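The Third Try

The robotics club of Jullmont met in the room above the bicycle store, and on the evening before the competition only Benvinda Moreira was there at five o'clock. She had the key. The others had exams, or said they had exams.

She put her bag on the floor and read the rules again, although she knew them. A team had to show its gripper three objects which the judges would choose from a list. The hand would be held by a student, not by an arm, and the points were for the grip only. Thirty points for each object, if it was lifted and kept in the air until the bell. The team from Moltbridge had won last year with a hand made of metal. Theirs was a dark green one, and it had cost nearly 400 less than the one from Moltbridge, and Benvinda had glued parts of it herself in July, when the room was so warm that the glue would not obey.

She opened the two fingers and closed them. The little white board was standing on the table where they practiced, and she decided to begin there, because a flat thing is the most difficult for a hand which has only two fingers. 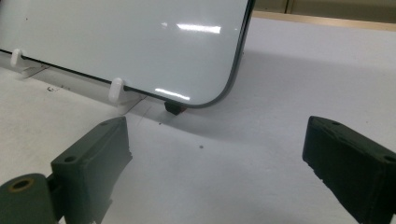

Why does a flat thing give so much trouble to a gripper with two fingers? The fingers need two sides to press, and when a flat thing lies on a table, one of its sides is the table.

Mr. Aguiar had explained this to them in the first week with a coin. He put the coin on the desk and asked them to take it without using their nails. Everybody laughed and everybody failed. Then he pushed the coin to the edge of the desk, so that half of it was in the air, and took it between two fingers like a man taking a cookie. "You did not need a better hand," he said. "You needed a better place for the coin." Benvinda wrote the sentence in her notebook, and under it she wrote the word coin in her own language, to be sure.

She had been in Jullmont for one year then. In the club she spoke little. She liked that the gripper also spoke little. When it was wrong, it dropped the thing, and you could pick the thing up and try again, and it did not remember that you were wrong before. With people she was not so certain.

At half past five there were steps on the stairs, and Zerkmont came in. This was his family name, but he had been called by it for so long that even his mother used it on the telephone. He was the captain. He carried two paper cups of tea and gave her one of them.

"Did you try the board?"

"Two times."

"And?"

"It turns," she said. "I take it by the corner and it turns down, like a door."

"Then take it higher."

"If I take it higher, I don't see the corner."

He sat down on the radiator and thought about this. He was a good captain when he was thinking, and a less good one when he was talking. "Leave the board," he said at last. "Take something you like. Then come back to it." 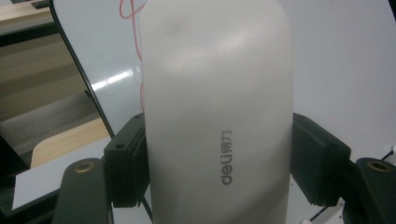
There was a habit in the club that every member had a favorite object, the one to hold when the evening went badly. For Zerkmont it was a tennis ball, which was too easy, and he was often told so. Mr. Aguiar's was a teaspoon. Benvinda had never said aloud which one was hers, but it was the white mouse, the one with "deli" printed in gray on its back. She liked it standing up, with the long sides between the pads and the name climbing like a small person on a ladder. In this position the two sides were almost made for the two pads. She always took it at the middle, never at the top, and she never pressed more than she needed.

"You hold it nicely," Zerkmont said.

"It is only a mouse."

"No, look at your wrist. With the board you are stiff. You are afraid of it."

She looked at her wrist. She wanted to answer that a person can be afraid of a board if there are thirty points on it, but the sentence was long and she was not sure about the middle part. So she put the mouse down, drank some of the tea, and turned to the board.

The third time she did not go for the corner. She came from above, slowly, one finger in front and one behind, and waited with her wrist soft, as if the board was a thing she liked. Then she closed the hand.

"Count," she said.

Zerkmont stood up from the radiator and began to count, quite loudly, in her language. His accent was terrible. He knew the numbers only as far as ten, and after ten he started again from one.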